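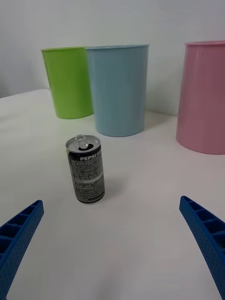 Plastic Cups and Tumblers: Keeping Them Clean, Clear of Smells and Out of the Way

Saturday, July 16, 2022

Plastic cups get used more than anything else in a summer kitchen and looked after less. Most of what goes wrong with them is soda residue, trapped water and bad stacking. These are the methods I use at home, with a few sent in by readers.

Rinse right after soda

Cola left in the bottom of a tumbler dries to a brown ring. Fresh, it comes off with warm water. After a night on the counter it needs a soak. If you pour from cans, fill each cup with water as it comes back to the sink and leave it until you are ready to wash. A half-finished can should be emptied before it goes in the recycling bin, or you will have ants by the weekend.

Washing by hand

Use warm water, a drop of dish soap and a soft cloth or bottle sponge. Skip the green scouring side. It leaves fine scratches that hold stains, and once a cup is scratched it never looks clean again. Work around the outside of the rim as well as the inside. Lip balm and sunscreen collect there and plain rinsing won't move them.

In the dishwasher

Top rack only, and only if the bottom of the cup says so. Set them at a slant so water doesn't pool in the base. Light cups flip over in the first five minutes and fill with dirty water, so wedge them between heavier mugs. I turn off the heated dry. My old set went oval at the rim after one season of it.

Taking out smells

Coffee, tomato juice and protein shakes all leave a smell behind. Put a tablespoon of baking soda in the cup, fill it with warm water and leave it for a few hours. Rinse and let it air out upright on the counter overnight. For a stubborn one, repeat the next night. Léonie Delorme wrote in to say she stuffs hers with crumpled newspaper for a day. I tried it on a tumbler that had held iced coffee since morning and it helped, though it needed a wash afterward for the ink.

Cloudy film

If you have hard water, the film is probably mineral scale. Wipe the cup with white vinegar, wait 15 minutes, rinse. If the cloudiness is still there when the cup is dry, it is wear in the plastic and won't come out. Don't mix vinegar with bleach at any point.

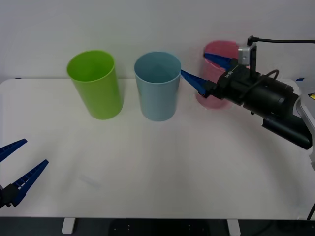 Give each person a color

With solid-color cups, assign one per person in the morning and stick with it. Our house went from a full rack of dirty cups a day to one load every other day. Guests get whatever color is left over. Ekow Ametepe's family does the same with rubber bands on clear glasses, which works if you don't want to buy anything new.

Drying

Upside down on a flat towel is the usual way, and it traps steam inside. Use a rack with some air under it, or lean the cups against the backsplash. They should be fully dry before they go in a cabinet. The musty smell people complain about in March, when the picnic things come back out, is from cups put away damp in the fall.

Stacking and unsticking

Stack no more than four or five. Taller stacks wedge together under their own weight, and they tip. A strip of paper towel between cups keeps them from locking. If two are already stuck, put cold water in the inner cup and stand the outer one in warm water for a minute, then twist – don't pull. Hot water from the kettle can warp thin plastic, so stay with the tap.

Stickers and price labels

Peel what you can. Rub the rest with a little cooking oil, leave it for ten minutes and wipe it off with a dry paper towel. Wash with soap to get rid of the oil. Nail polish remover will take off the glue and the surface of the cup along with it.

When to throw them out

Cracks at the rim, a rough feel inside, or a smell that survives two rounds of baking soda. Old cups are still good for rinsing paintbrushes, starting seeds (drill a hole in the base) or scooping dog food. Mark the bottom with a permanent marker so they don't wander back into the kitchen.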